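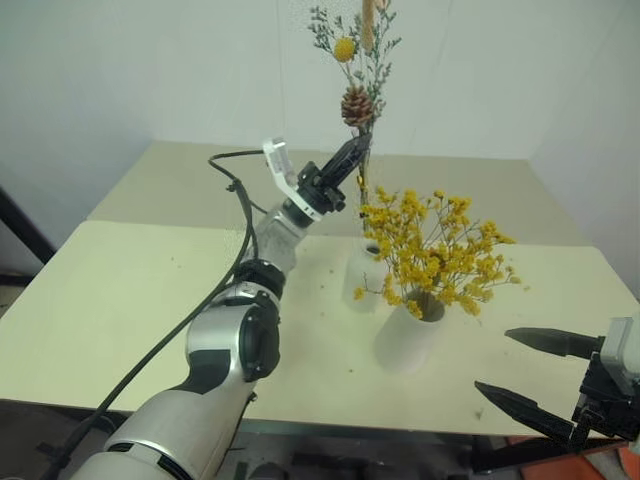 Clodar干花项目进展汇报
收件:Dramura小额资助办公室 Khurram Tanoli
2022-07-26

Khurram你好!

上次通电话你说报告不用写得太正式,把做了什么、钱花在哪儿、还缺什么讲清楚就行。那我就照平时说话的样子写了,你要往上交的时候觉得哪里太啰嗦,尽管删(我知道我啰嗦)。

先讲总数,免得你翻到最后才找到。申请书里写的是一年做100套桌面干花,分给社区里的诊所候诊区、图书角、养老活动室这些地方。到这周为止做完并且送出去的是42套。比计划里这个时间点该有的少一点,少的那部分主要卡在六月,后面我会讲。剩下的材料都在架子上,花瓶也订好了,我对年底做完这件事还是很有把握的。

一、花瓶

花瓶这件事折腾得最久,所以放在最前面说。

申请的时候我们写的是"统一采购小花瓶",那会儿想得特别简单,觉得花瓶嘛,能站住、能插进去就行。三月份从Vallov拿了第一批样品回来,颜色深的、浅的、带花纹的都有,摆了一桌子。带花纹的最先被淘汰,单看挺漂亮的,一插上干花就乱,眼睛不知道该看哪儿。深色的我自己很喜欢,但是送到诊所那边试放了一阵子,候诊区的光线本来就不太亮,深色瓶子往角落一摆,整个就沉下去了,前台的姑娘跟我说她有两天都没发现那里多了东西。

最后定的是浅色的,素的,什么图案都没有。好处是配什么都行,黄的也好,灰绿的也好,往里一放都不打架,放在浅色桌面上也干净。坏处是容易看出灰来,手印也显,所以我们现在装花之前多了一道擦瓶子的工序,用微湿的软布擦一遍,再用干布擦一遍,然后口朝下晾着。这道工序当初没算进工时里,加起来还挺可观的。下一期如果还做,我会把它写进去。

还有一个经验,是关于两个瓶子怎么放。我们后来给大多数地方送的都是一对:一个放蓬松的,一个放高的。两个瓶子要靠得近,近到几乎挨上,看着才像一组。一开始我们总是下意识地把它们分开摆,左边一个右边一个,跟门神似的!一分开就显得很客气,很像会议室。靠在一起之后,蓬松的那丛会往旁边伸,高的从后面冒出来,一下子就有了"有人在这儿过日子"的感觉。图书角的阿姨们不用教,她们上手就是这么摆的,我们是跟她们学的。

瓶口大小也要提一句。Vallov第一批里有些瓶口偏大,蓬松的花放进去没问题,高枝放进去就歪,一歪就靠在瓶沿上,像喝多了。试过往里垫纸团,也试过填沙子,沙子效果最好,但是送货的时候洒了我一后备箱,到现在脚垫缝里还有。后来跟他们换成瓶口小一号的,不收差价,只是让我们多等了三个礼拜。这三个礼拜就是六月落后的一部分。

二、黄色的那一丛

申请书里写的主花是浅粉色系。这个改了,电话里跟你提过,这里正式记一下。

粉色那批干花五月到货,打开的时候我们都很高兴,颜色真的好看。摆在窗边两周,褪得差不多成了米色,再过两周就有点像旧报纸了。我们没有哪个点能保证完全避光,养老活动室那边更是一整面都是窗户,老人家就喜欢太阳,总不能为了几枝花把窗帘拉上吧。

黄色的那种耐晒得多。四月底放出去的几套我上周去看过,颜色比刚送去时稍微淡一点点,不拿新的去对比看不出来。而且黄色在浅色瓶子里特别显眼,一大把蓬蓬地散开,远远就能看见。有个诊所的护士说,有小朋友打完针会专门跑过去看那丛黄花,还问能不能吃(不能!我们已经在小卡片上写了)。

说到蓬松,这个是有手法的。干花刚从箱子里拿出来都是扁的,压了一路,直接插进去就是一块饼。我们现在的做法是先倒挂一个晚上,第二天拿下来,手握着花杆底部轻轻转,让花头自己散开,千万不要去揪花头。散开以后整把放进瓶子,不要一枝一枝地插,一枝一枝插很容易插成一个规规矩矩的圆球,像理发店门口那种修剪过的小树。整把放进去,再抽出两三枝拉高一点,有高有低就好了。

掉花的问题还在。每做一套,桌上都是一层碎屑,黄的小点点到处都是,我头发里经常带回家。我们试了定型喷雾,喷了之后掉得少了,但是味道在屋里散得慢,活动室有位老先生闻了不舒服,所以现在只在户外喷,喷完放到没有味道了再送。碰上下雨天就喷不了,那一周就只能做别的。碎屑我们没有扔,收在罐子里,有个参加工作坊的中学生拿去粘在卡片上,做出来还挺好看,这次随花送出去的卡片有一部分就是她做的。

三、高的那一束

这一部分是我个人最上心的,写长一点你忍一忍。

高的那束里面有细枝,有灰绿色的小叶子枝条,中间夹着松果。最早没有松果,就是灰绿色的枝条绑成一束,细细高高的,很秀气,可是上面一散开、下面又那么细,总觉得头重脚轻。加松果是Oshima那边给的主意。他们做干燥植物做了很多年,我们的枝条就是从他们那儿进的,有一回去提货顺口抱怨了一句,那边的师傅顺手就拿了一个棕色的松果别在花束上,离绑绳不远的地方,一下子就稳了!视线有个落脚的地方,上面的枝条再怎么飞都没关系。

绑法我们也改过好几次。

最早用的是橡皮筋,便宜,快,但是一两个月之后橡皮筋会老化,有一套送去图书角的,某天早上管理员来上班,发现枝条全都散在桌上。现在改用细麻绳,先在下面绑一道,转个方向再绑一道,松果用细铁丝缠在主枝上,铁丝头要折回来压进枝条里面,别露在外头扎人。老人家喜欢拿起来看,这一点我查得特别严。

往瓶子里放的时候,手要拿在松果下面,握住整束的杆子。拿上面不行,上面那些小叶子一碰就掉,拿松果更不行,铁丝会松。然后竖着往下放,对准了瓶口再松手。听起来很简单对吧?可是第一次来工作坊的人十个有九个会去抓上面,大概是觉得那里比较好拿。我现在每次开场都先示范这个动作,比讲什么配色管用。

还有就是高度。灰绿色那些枝条向两边伸得很开,很占地方,放在桌子中间后面没有依靠的话,人走过去衣袖一带就倒。最好后面有一面墙,竖得直一点,枝条往左右铺开,墙面越素越好看。诊所那边一开始给我们安排的位置是分诊台上,来来往往都是人,倒了好几次,后来挪到靠墙的矮柜上,从那以后就没有再接到过电话。我在交接单上加了一栏"背后是否有墙",送花的人到了现场先看这个。

灰绿色的小枝条是整套材料里最贵的,也是损耗最大的。上面密密地长着很多小叶子,运输中掉,分拣时掉,绑的时候也掉。Oshima现在给我们换了长纸筒包装,每筒装得少一点,运费高了些,但是到手的品相好太多了,算下来还是划得来的。这笔差额我在第六部分会写。

四、桌子和工作的地方

场地你来看过一次,那次还乱得不行,现在好多了,下回来你可以坐下喝杯茶!

变化最大的是那张浅色桌面的桌子。原来我们用的是一张深色老桌子,黄花碎屑掉上去看得清清楚楚,灰绿色的小叶子掉上去就找不着了,常常到收工擦桌子才发现掉了那么多。换成浅色的以后,什么颜色掉上去都看得见,顺手就扫了。另外一个好处是配花的时候颜色准,深色桌子会把浅色瓶子衬得特别白,送到现场才发现没那么白。

桌上的规矩也定下来了,就几条,写在纸上贴着:做哪一套,就只拿哪一套的材料上桌,其他的留在架子上;瓶子先放到位,再拿花;剪刀用完回到盒子里,不要放在桌边。最后这条是我自己违反得最多,已经被罚买了两次西瓜。

架子按材料分,不按套数分。原来是把每一套要用的东西配好放一格,想着拿了就能做,可是只要缺一样,整格就卡在那儿。现在黄花归黄花,枝条归枝条,松果单独一个大筐,缺什么一眼就知道。入库登记也从那时候开始认真做,到这周为止登记了111束干燥材料,其中粉色的那些我还留着,退不掉,打算用在不靠窗的地方,或者做教学练习。扔了可惜,练手正合适。

湿度是夏天的麻烦。七月连着下雨那阵子,枝条摸起来都软了,有几束开始发霉,我把整层架子搬空擦了一遍,霉了的直接处理掉,没有心疼。现在屋里常开除湿机,声音有点大,讲课的时候得关掉,讲完再开。

五、工作坊

计划里说要办工作坊,到目前办了4场,都在我们自己这里,每场人不多,一桌坐得下。原来还想着办大一点,在活动室那边摆好几张桌子,第一场就是那么办的,乱。后排的人看不见示范,材料传来传去掉了一地,最后剩我们几个人扫地扫到天黑。从第二场起就回到一张桌子,大家围着,谁手上卡住了旁边的人就能搭一把。

来的人里面退休的多,也有带孩子来的。养老活动室的几位现在手法比我好,尤其是放高枝那一步,又稳又慢,手一点都不抖。有位奶奶每次都不肯用我们配好的材料,非要自己挑,挑得又慢,但是她做出来的确实好看,送出去的那一套图书角说什么也不肯换。

反馈表收上来一部分,多数写的都是"很好""开心"这种,你知道的,这种表就是这样。比较有用的意见我摘几条在这里:

有人说希望能讲讲放在家里怎么清灰。这个我们加进去了,用软毛刷从上往下轻轻扫,或者用吹风机冷风最小档,离远一点。

有人觉得瓶子太素,想自己画。这个我有点犹豫,画了之后就不统一了,可是画瓶子孩子们肯定喜欢。也许可以单独开一场,画的瓶子让他们带回家,不算在我们的套数里面。你那边如果觉得可以,我就去问问颜料的价钱。

还有人建议晚上办一场,白天上班的人来不了。这个我们打算秋天试。

六、钱

明细表另附,这里只讲跟预算不一样的地方。

花瓶省了一些。Vallov给的是批量价,而且换小瓶口没收差价,这一项到年底会有结余。

干燥材料超了。一是粉色换黄色,等于主花买了两次;二是Oshima的纸筒包装;三是七月发霉的那几束。三样里面头一样是我的判断失误,该先小批量试晒再下单,这次是看着好看就全订了,这个我认。

除湿机预算里没有,是我先垫的,发票在附件里。能不能从花瓶结余里出,请你看一下合不合规矩。不合的话我们就自己承担,没有关系,机器以后也用得着。

交通费基本跟预算对得上,就是送货都用我那辆小车,一次装不了几套。高的那束要竖着放,后座得全部放倒,还得有个人坐在旁边扶着。有朋友愿意借面包车给我们,借成了的话下半年能少跑好多趟。

七、没做好的和还没做的

六月落后。等瓶子是一个原因,另一个原因是那个月我把时间都花在返工上了,橡皮筋绑的那些都要一套一套地收回来重新绑。返工不算新套数,所以数字上看起来像什么都没干,忙倒是真忙。现在橡皮筋的已经全部换完了。

回访做得不够勤。本来说好每个点每月去看一次,有两个远一点的点六月份没去成,七月份补上了。其中一个点的黄花被挪到了饮水机旁边,溅了水,下面有点塌,我当场换了一把新的,又在卡片上补了一句"请不要靠近水"。卡片上的字越来越多,再这么写下去要换大一号的卡片了。

说明单还没印。内容都写好了,一面讲怎么放、怎么清灰,一面讲材料是什么。卡在插图上,我画的松果被大家一致认为像菠萝,正在找会画画的人。

图书角那边提出想再要几套,我暂时没有答应。名单上还有没轮到的地方,先把名单走完再说。如果你觉得应该优先给用得好的地方,我们可以商量,我没有特别坚持。

八、接下来这几个月

八月主要是赶套数。瓶子到齐了,材料也够,天气只要不再连着下雨,每周做的量可以比现在多一些。高的那束绑起来最费时间,我想把它单独拿出来,集中几天只绑这个,绑好了插在桶里等着,配瓶的时候直接拿。之前没这么做是怕放久了叶子掉,现在有了喷雾和除湿机,可以试一试。

九月补办工作坊,包括前面说的晚间场。活动室的几位已经说好来帮忙带新人,她们说不要讲师费,我觉得还是要给一点,哪怕算车马费,这个数我会另外写邮件问你。

秋天过后枝条的货源会变,Oshima提前跟我打过招呼,灰绿色那种到冬天可能断货。我想趁现在多囤一点,又怕囤了发霉,所以准备分两次进,先进一半,看架子上的情况再进另一半。松果就不愁了,到时候要多少有多少,来工作坊的人自己就会一袋一袋地拎过来,去年冬天光是推辞都推辞不过来。

需要你那边回复的事情我列一下,方便你直接回:除湿机的发票怎么处理;主花改成黄色,要不要补一份变更说明;画瓶子那一场能不能办;讲师的车马费有没有标准可以参考。

附件是收支明细、送出地点的名单和交接单的样张。名单里有一个诊所的地址我写的是旧址,他们月初刚搬,新地址我确认后再补给你。

你下个月要是路过,就来坐坐,最好挑下午,上午我一般都在外面送货。

Clodar干花项目组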